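Mitarbeiterin/Mitarbeiter Textilaufbereitung mit Greiftechnik (m/w/d)
Purnik Wäsche- und Zimmerservice, Teilzeit oder Vollzeit, ab Dezember

Purnik richtet Ferienwohnungen, Personalunterkünfte und kleine Pensionen für neue Gäste her. Wir betreuen 108 Wohneinheiten und beschäftigen 49 Personen. Seit dem Frühjahr stellen wir einen Teil der Textilarbeit um: Aufnehmen, Ausbreiten und Zusammenlegen von Wäschestücken sollen in der Sortierhalle später Roboterarme übernehmen. Das System heißt intern Evport und wird zusammen mit unserem Technikpartner Delico aufgebaut.

Damit die Arme das lernen, führen Menschen die Griffe vor. Dafür suchen wir sechs Kolleginnen und Kollegen, die mit einem handgeführten Greifer arbeiten und danach in der Halle die Anlage mitbetreuen.

Was sich an der Arbeit ändert

Bisher bestand eine Schicht in der Aufbereitung aus Abziehen, Sortieren, Waschen, Legen und Beziehen. In der neuen Stelle entfällt das Legen in großen Mengen. Dazu kommen das Vorführen mit dem Greifer, das Prüfen der gelegten Stücke und das Eingreifen bei Störungen. Das Beziehen der Betten bleibt Handarbeit, ebenso die Kontrolle auf Flecken und Risse.

Vorgeführt wird an Betten, Tischen und auf dem Boden, mit Stücken aus dem normalen Bestand. Ein Durchgang ist kurz: Stoff fassen, anheben, ablegen, Greifer öffnen, nächstes Stück. Das Werkzeug wird mit der Hand geführt, und man muss sich daran gewöhnen, dass zwei Finger anders fassen als fünf. Die meisten brauchen dafür einige Tage.

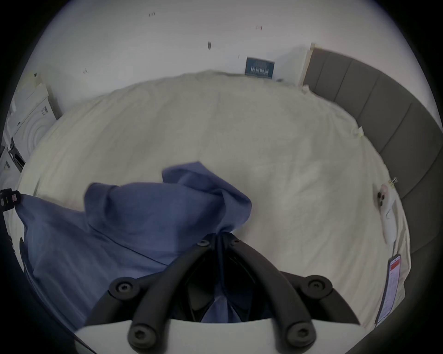 Aufnehmen eines blauen Stoffstücks vom Bett mit dem Handgreifer.

Ihre Aufgaben
Vorführen von Griffen mit dem Handgreifer nach Tagesplan, höchstens vier Stunden pro Schicht
Vorbereiten der Stücke und Arbeitsplätze
Kurze Notiz zu misslungenen Durchgängen (Formular, Ankreuzen genügt)
Sichtkontrolle und Nacharbeit in der Sortierhalle
Im zweiten Halbjahr: Bedienung der Anlage nach Einweisung durch Delico

Das bringen Sie mit
Erfahrung in Wäscherei, Hauswirtschaft, Zimmerreinigung oder Pflege. Technische Vorkenntnisse sind nicht nötig. Sie arbeiten gleichmäßig und können eine Bewegung auch am Nachmittag noch so ausführen wie am Morgen. Deutschkenntnisse auf einfachem Niveau reichen aus; Slowakisch und Tschechisch werden im Team ebenfalls gesprochen.

Das bieten wir
Unbefristete Anstellung nach drei Monaten Probezeit. Bezahlung nach Haustarif, eine Stufe über der bisherigen Aufbereitung. Die Einarbeitung ist bezahlt. Wer nach sechs Monaten noch dabei ist, erhält einmalig 500 Euro brutto. Frühschicht oder Tagschicht, keine Nachtarbeit.

Zur Frage, die in jedem Gespräch kommt: Mit der Belegschaft ist vereinbart, dass wegen Evport bis Ende 2023 keine Stelle gestrichen wird. Was danach gilt, ist noch offen und wird mit Janka Sýkora als Vertreterin der Belegschaft verhandelt. Interne Bewerbungen werden bei gleicher Eignung vorgezogen.

Die Aufnahmen des Greifers werden nur für das Anlernen der Anlage verwendet – eine Auswertung der persönlichen Leistung findet nicht statt.

Bewerbung
Ein kurzes Schreiben und ein Lebenslauf genügen, gern auch handschriftlich. Abgabe im Büro oder per Post an Purnik, Personal, z. Hd. Ludmila Štefanec. Fragen zur Arbeit mit dem Greifer beantwortet Marek Vrabec, Leitung Aufbereitung. Ein Probetag ist nach Absprache möglich und wird bezahlt.

Ausgeschrieben am 1. November 2021. Die Stelle bleibt offen, bis alle Plätze besetzt sind.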